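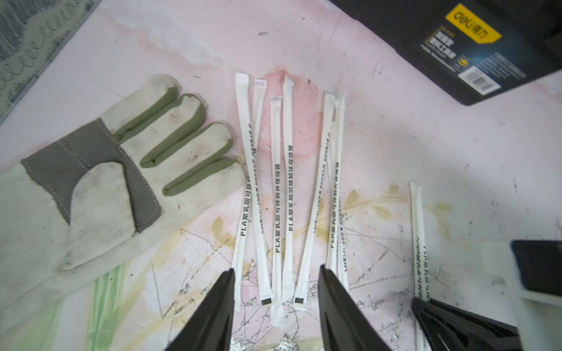
Paper-wrapped drinking straws and a leather work glove on a marbled tabletop.

Drinking straw

A drinking straw is a thin tube used to move a drink from a cup, glass, carton or bottle to the mouth. Mostly paper or plastic. Also metal, glass, bamboo, silicone, pasta, and the original, which was cut from the stalks of grasses and cereals. Hence the name.

How it works

The drinker lowers the air pressure inside the mouth. Air pressing on the surface of the drink then pushes the liquid up the tube. Often called suction, though the push comes from outside. A straw with a split in the side lets air in and works badly or not at all. There is an upper limit to the height of a straw, a little over ten metres for water at sea level, even with a perfect vacuum at the top. No one drinks from such a thing in normal life.

Thick drinks need a wider bore. Milkshake straws are wider than those for soft drinks, bubble tea straws wider again so the tapioca balls can pass. Cocktail straws are narrow and short, and many double as stirrers.

History

Tubes for drinking beer are known from ancient Mesopotamia, where several people might share one large jar. The tube kept husks and other solids out of the mouth. Similar habits in parts of East Africa up to the present.

Rye straws were common in the nineteenth century. Cheap, soft, went to pieces in the glass and gave the drink a grassy taste. Paper straws, wound by hand at first and coated with wax, were patented in the United States in 1888. Machine winding came later. The bendy straw dates from the 1930s and found early buyers in hospitals, where patients had to drink lying down. Plastic took over from paper in the decades after the Second World War, being cheaper and not going soggy.

Manufacture

Paper straws are made by winding strips of paper in a spiral round a metal rod, with glue between the layers. Usualy three layers. The long tube is cut to length, dried and packed. Plastic straws are extruded: melted plastic forced through a ring-shaped die, cooled in water, cut. Bends are put in afterwards by a separate machine which presses the ridges and folds them up.

Smaller makers often buy in ready-slit paper. The works at Bimanska, run by the Weveck company, opened with 13 winding machines and went over wholly to paper in July 2018. Standard case there is 400 straws, in packs of 20.

Wrapping

Straws may be sold loose or wrapped one by one. Wrappers are thin paper or clear film. Paper wrappers are normally sealed at both ends and torn open by hand. Straws fixed to drinks cartons come in film, glued to the side, often with one end cut to a point for piercing the foil. Some cafes keep wrapped straws on the counter and loose ones behind it. Wrapping adds to waste, and is kept mainly for hygeine.

Use by disabled people

Many disabled people rely on straws to drink safely, and for a good number the bendy plastic type is the only one that suits. Metal and glass can injure the teeth or mouth, paper goes soft in hot drinks, silicone is hard to clean. Bans on plastic straws have often included exemptions for this reason. How well the exemptions work in practice is disputed.

See also: Bombilla, Cup, Drink stirrer, Paper cup

Page last changed Oct 27, 2019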